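Does a small tabletop cell really need a written risk assessment?
Posted in Workshop Safety, 7th January

We run one arm over a maple board bolted to a perforated table. It has a plain rod for a tool, rounded at the end, and it pushes toy shape blocks around. Hearts, stars, cylinders, that sort of thing. No gripper, no blade, nothing heated.

The new site rules in Erville say every arm gets a written risk assessment, a speed cap when someone is within reach, and a sign-off before each change of program. The template I was handed is 75 pages. Most of it is about welding cells and palletizers. I have trouble believing that anyone is safer because I wrote "not applicable" 437 times next to questions about fumes.

The consultant who sold us the template keeps saying the arm is "collaborative," so we're nearly covered already. Then why the template? Is any of this doing real work, or is it paper for the insurance people?

Nurhan Yazıcı

Phetsri

Your consultant has it backwards, and I'd be careful about buying anything else there. "Collaborative" on a data sheet tells you what the arm can do when it's set up a certain way. It says nothing about your setup. The assessment is supposed to cover the whole job, and that means arm, tool, workpiece, table and whoever leans over it.

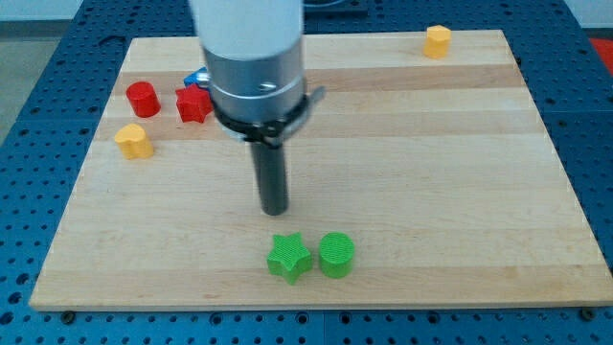

A rod pointing straight down at a hard board is a pinch point. I don't care how rounded the tip is. Put a hand flat on the wood while the arm is coming down and you have a small contact area with all the force going through it, with nowhere for the hand to go. Force limits that look fine for a bump on the arm may not be fine there. Measure it with a proper gauge, at the speed you really run, and write the number down. If you change the rod, measure again.

That said, throw out the 75 pages. I rewrote ours last September and it came to 6. It lists the tasks (including resetting the pieces by hand, when people stop paying attention), what can hurt you in each one, what we did about it, and who checked. I was as suspicious of the paperwork as you are, and I still think half of what gets sold as "compliance" is padding. The pinch test was the one part that changed how we work. We slowed the downward moves and left the sideways ones alone.

Check with whoever wrote your site rules before you swap templates, though. They may want their own headings.

Jurkari

just keep your hands out of it while its moving?? we had a Voltik stop button on the table and never had a problem in 4 years

Phetsri

Four years without a problem on one table doesn't tell you much. Where was the button, and could you reach it with the other hand pinned?

Jurkari

other side of the table. ok fair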